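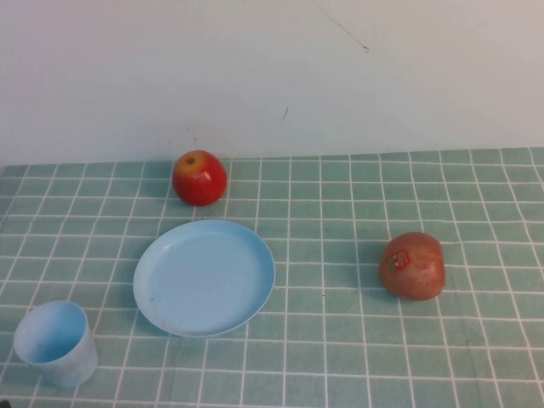 Two apples, a plate and a cup on a green checked cloth.

Introduction to Theater Production
Handout for Week 6: Reading a Play for Its Props
Instructor: Olga Sepúlveda
6 Mar 2024

Welcome back, everybody. I promised last week that we would leave the lighting plots alone for a while and talk about props, and I'm going to keep that promise, even though a few of you looked sorry to hear it. Please bring this handout to the workshop session as well as to the lecture, and please bring a pencil. You will be crossing things out.

1. What counts as a prop

The old working rule is that if an actor picks it up, it's a prop; if an actor sits on it or leans on it, it's furniture; and if it stays put from the time the lights come up until they go down, it's set dressing. That rule will get you through most of a script. It starts to wobble when somebody throws a chair, or when a letter sits on a mantelpiece for two acts and is finally opened in the third. In our building the letter belongs to props from the first page, and the chair belongs to whoever has to mend it, so talk to each other early.

Costume pieces cause the most arguments. Eyeglasses, canes, handbags, pocket watches — at the Breltcombe Playhouse, where I spent my first ten seasons, the costume shop bought them and the props table looked after them, and I still think that's a sensible way to do it. Other houses divide things up differently. When you start somewhere new, ask.

2. Three readings

Read the play once straight through, sitting down, with no pencil in your hand. I mean this. You want to know how the story feels before you begin chopping it up into objects, and you only get to read it for the first time once.

On the second reading, mark every object named in the stage directions. Remember that some of those directions came from the playwright and some were written down by a stage manager during the first production, and in many acting editions there's no telling which is which. Your director may throw all of them out. Mark them anyway, lightly.

The third reading is for the dialogue, and it's the one people skip. A character says "you've let it go cold" and suddenly you need something for it to be cold in. A character says "put that down" and there had better be a that. Write the line and the page number next to each of these, so that when the director asks you why there's a teapot you can turn straight to it.

3. Our working script

For the next few weeks we'll be using Montecinos, the one-act in your course packet. It's set in a boarding house over a single evening in December, and it looks very simple until you start your list. The supper alone takes up four pages of it. My own list came to 47 items, and I have been doing this a long time, so don't be discouraged if yours is shorter on the first try.

Pay attention to food. Anything that gets eaten on stage has to be bought fresh, stored safely and replaced for every performance, and the actor has to be able to speak after swallowing it. Ask your cast about allergies before you shop! Soft bread is kinder than crackers, and cold tea will stand in for nearly anything brown. Drinks need a run-through with the real cup, too, as a full cup moves quite differently from an empty one and a nervous hand will show it.

4. Setting up the list

Use these columns, in this order:

Item
Page
Who handles it
Where it starts
Where it ends up
Buy, borrow, build or pull from stock
Notes

"Where it ends up" matters more than you'd think. If a suitcase goes off stage left in scene one and comes back on from stage right in scene three, a person has to carry it around behind the set, in the dark, quietly, and that person needs a name on the running sheet.

5. For next time

Read the chapter on stock and storage in Dinder, and finish your second and third readings of Montecinos. Bring a typed list of at least ten items with all the columns filled in. The props store is in Room 1034, and I'll have it open after class for anyone who would like to poke around the shelves. Please sign out whatever you take, including the spoons.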